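# About the Lovirus School of Skin and Nail Care

The Lovirus School of Skin and Nail Care provides professional instruction in facial treatments, waxing, manicure and pedicure. The School was established to serve adults entering the beauty trade for the first time, as well as licensed practitioners who wish to add a service to their existing work. Instruction is given in English at our Kernel Street campus.

## Programs of Study

The School offers two programs. The Esthetics Program requires 1000 clock hours and covers skin analysis, facials, hair removal, basic makeup and salon management. The Nail Technology Program requires 168 clock hours and may be taken in the daytime or in the evening. Practical classes are limited to five students per instructor in both programs.

Students begin supervised work on members of the public after passing the sanitation examination. The student clinic is open every Thursday, and appointments are made through the front desk. All services are checked by an instructor before the client leaves the chair. 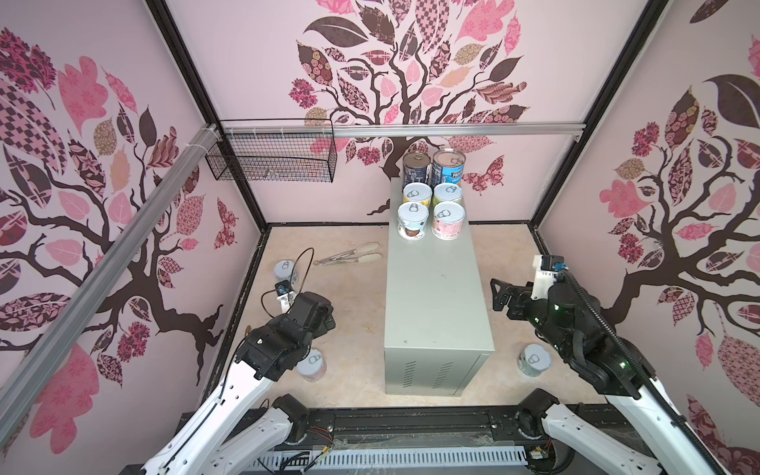 Hirose

The School's instructors hold current licenses in the subjects they teach and have worked in salons or spas before joining the faculty. They are expected to complete continuing education each year. Course materials are reviewed every December, and changes take effect with the following intake.

## Admission

Applicants must hold a high school diploma or its equivalent and must attend an interview with the admissions office. Previous training completed elsewhere may be credited toward the Esthetics Program upon receipt of an official transcript. Student kits are supplied by Erkov Beauty Supply and remain the property of the student after graduation.

## Career Services

Graduates may use the School's placement office without charge. The office keeps a list of open positions at local salons, assists with resumes and arranges practice interviews. Employment is not guaranteed. Salon owners who wish to list a position should send the details to the placement office in writing.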